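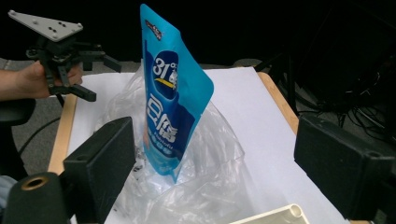 4.2 Collection of Hand-Held Demonstrations

Demonstrations were given by hand, without a robot in the loop. The operator sits at the table and holds one gripper in each hand. Each tool records its own wrist view, and a third camera records the table from the operator's side. The task, listed as Pouch-to-Tray in the Gillau set, uses a stand-up pouch of fish tofu, a clear plastic bag, and a shallow white tray on a paper-covered table. Figure 4b shows the layout, with the pouch upright on the bag at the left and the tray at the right.

Three operators (A. Ackroyd, J. Van den Broek, and T. Shaikh) recorded 2,159 demonstrations in April. Of these, 2,000 were kept for training. The remainder were removed after review by the second author, mostly for lost tracking of the left tool.

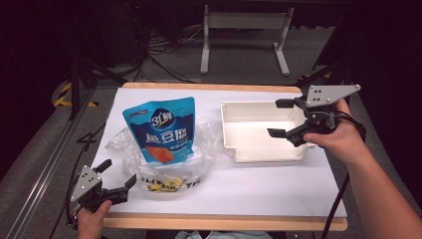
Does the operator need experience with robots?
Prior experience was not required. Each operator read a one-page guide and recorded practice runs, which were discarded, until both tools could be moved without losing the tracking signal.

Bags were crumpled again by hand between demonstrations and no attempt was made to repeat a given shape. Operators were asked to keep the printed front of the pouch toward themselves and to close the fingers on its lower half, where the contents give the film some support. Grasps near the top seal tended to fold the pouch.

Figure 4. Pouch-to-Tray task. (a) Wrist view, pouch in the clear bag. (b) Table view, both tools held by the operator. (c) Wrist view, pouch in the tray with one finger on either side. Panels are not in time order.
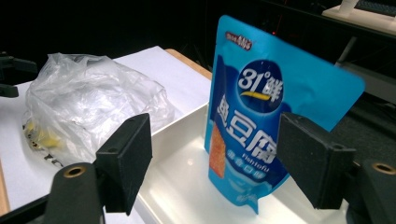 4.3 Comparison With Remote Control

The same task was also recorded by remote control on the Jirnent arm pair, giving 591 demonstrations. A subset of 610 hand-held demonstrations was drawn at random for comparison. Both sets were cut to the same start and end events and resampled to a common rate before training. Remote-control operators paused more often before closing the fingers, and these pauses were left in the data. Results for the two policies are given in Section 5.1.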